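April
Posted by Ailbhe Conneely

The table is finally in the kitchen. It took 55 minutes to get it up the stairs and through the door, and most of that was the door. We had to take the legs off again on the landing, and I had put the bolts in my coat pocket, and my coat was in the car.

It's 60 inches long and came from Zenham. The old one went to Donal, who wanted it for his garage.

First job was getting things back where they go. The fruit used to live on the windowsill and got too much sun there, so now it lives on the table.
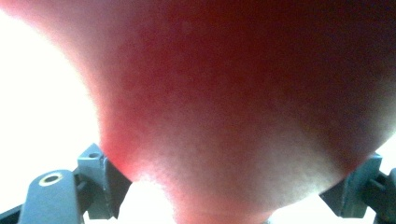
Something red for the new table.

I've been wiping the top down with a damp cloth and then a dry one, going with the grain. The grain runs on a slant when I stand at the sink side, with some swirls in it toward the middle. The wood is lighter than I expected from the store, where it sat under yellow bulbs. I like it lighter. Crumbs don't show much, but coffee does. 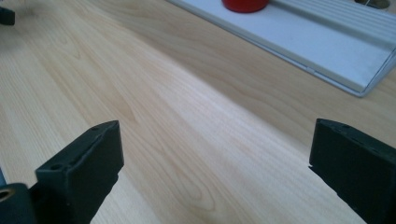 Triin Lapiņa wrote to say I should oil it now and not wait for the first stain, two thin coats with a night in between, and to keep the fruit off until it's dry. She also said to do the underside, which I would not have thought of.

I'm not sure yet. The sheet that came with it says soap and water only, and I don't know if oil would even soak in. I may try a patch on the bottom where it won't matter - if it sits there sticky for a day, I'll have my answer. 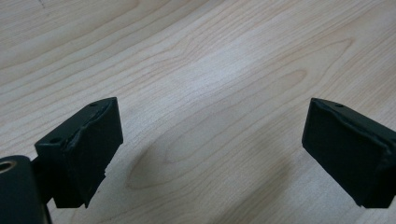
The chairs are the other question. We have 3 that match and one that came from upstairs and is too low. I looked at a bench but it would block the drawer with the dish towels. For now the low chair has a cushion on it, and whoever gets to dinner last sits there.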